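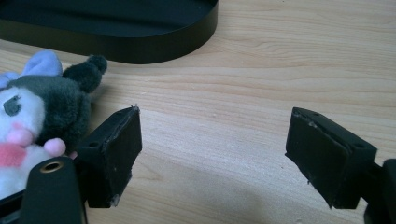
Chapitre 4 - Manipulation d'objets domestiques

4.1 Le rangement comme tâche de référence

Déposer une peluche dans un plateau est une tâche triviale pour un enfant. Pour un préhenseur à deux doigts parallèles, elle réunit plusieurs difficultés : objet déformable, points de prise mal définis, rebord à franchir. Sur la table de bois clair, la peluche est couchée sur le côté contre le doigt gauche, le plateau noir se trouve en retrait et l'espace entre les mors est libre. Aucun objet n'est donc tenu entre eux à cet instant.

Points à retenir :
- Le capuchon sombre et le plateau noir sont peu contrastés. La segmentation par la couleur seule est fragile.
- L'oreille et le pompon dépassent du volume principal. Une prise sur ces parties laisse le corps pivoter.
- La hauteur de levée se calcule sur le point le plus bas de l'objet saisi - non sur celui des doigts.

4.2 État des capacités

Dans l'étude Bodero (Saxena et Bhatt), une politique apprise sur quelque 3 000 démonstrations réussit 28 rangements consécutifs sur objets connus. Avec neuf objets nouveaux, les échecs se concentrent sur la saisie. Le tri d'atelier à pièces rigides est acquis ; le rangement d'une chambre ne l'est pas.

Exercice : proposer un critère d'arrêt de la fermeture des doigts sans capteur d'effort.

Contact : T. Fang, bureau 9 - © Drokeck Formation - Haut de page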